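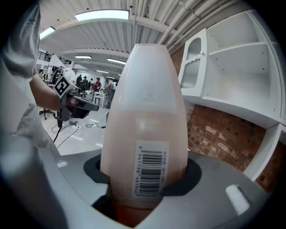

3. Building the Pair

The Moschos grippers were built over one winter in the shared workshop at Prallolbridge, on evenings when the laser cutter was booked by other people. The design goal was modest. We wanted two hand-held grippers that a person could use to do ordinary household jobs, so that an arm could later be asked to do the same jobs from the recordings. The budget goal was 600 dollars for the pair, and we met it by not counting the parts we broke.

Each gripper is a gray shell around a jaw with a dark lining, with a grip behind it for the operator's hand. The first shell was drawn by Gashi in an evening and fit his hand perfectly. It fit no one else's. The second shell was drawn with more hands in the room and took until March, partly over an argument about where the thumb goes that we don't plan to reopen in print.

Marker placement was the next trouble. A flat marker on top of the housing reads well from above and badly from anywhere the operator would naturally stand. A white cube with a pattern on its visible faces is uglier and bumps into shelves, but at least one face is usually turned toward something useful. We measured shelf clearance with the cube fitted and then, having measured it, hit the shelf anyway.

3.1 Choice of objects

Most of our early trials used wooden blocks, on which the grippers did very well. Blocks are what people pick when they'd like their grippers to do very well. For the trials in this section we changed to packaging: smooth bottles that narrow toward the top, and light boxes that give a little when squeezed. A tapered bottle held low is an easy grasp, and it is also a good way to block your own view of the shelf behind it. Boxes have the opposite habit. They leave the view alone and tip up as soon as the jaw closes near one end.

We did nothing to stop the tipping. The operators were told to carry on as they would with a bag of groceries, and they did, in 11 different styles by Gashi's reckoning.

3.2 Work area

Trials were run at white desks and shelves set along a brick wall. The furniture was picked for having drawers, a cabinet door and open cubbies all within reach of one standing person. It came with a corded telephone, which no task required and which stayed on the desk throughout. Cables ran across the floor. Section 5 of the Pavamley build notes recommends routing all cables overhead, and we agree with that recommendation.

Figure 1 gives the operator's side of a box trial, with the box held near its lower end in the right gripper and the left one free. Note the tilt - this is the behavior discussed in 3.1, and it has to be corrected by the wrist before the box can be set down flat.

Figure 1. Box trial at the desk with hutch. Both grippers carry marker cubes. 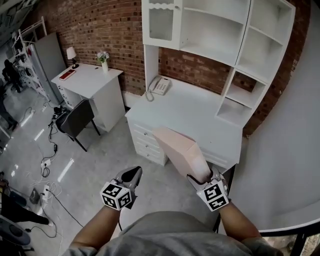

3.3 What we would change

The jaw should open wider. The cube should be smaller, or the shelves bigger. The grip gets tiring by late afternoon, and our Friday sessions are shorter than the others for this reason, whatever the schedule says. A version with a lighter shell, under the working name Julmont, is half printed.

2 comments 11 shares
Search this site Go
Text and drawings copyright T. Gashi and the Moschos build group Contact Back to top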